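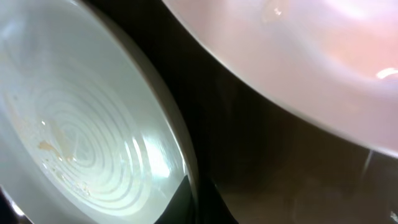 Rekora dish-handling trial – progress report to Benmoussa
Mar 21, 2026

Grip faults remain the main problem. We logged 200 bowl pickups this period. The arm finished 73 of the first 96 without help, and the rate did not improve after the January software update from Prendari, whatever the release notes claim.

The fault is always the same. The gripper closes on the rim, the controller reports a secure hold, and the bowl slips during the lift. Ribbed bowls with dried food in the grooves and glare on the inside are in the test set, and the supplier blames both. We are not convinced. Clean, dull bowls slipped too.

There were 2 safety stops. In the second, the arm kept moving for over a second after the stop button was pressed. Nobody was hurt. We have halted all runs with staff inside the marked area, and they stay halted until Bindavon tests the stop circuit on site. A remote check is not good enough.

We do not recommend releasing the next payment yet. The finger pads are on order – the third set – and we expect little from them.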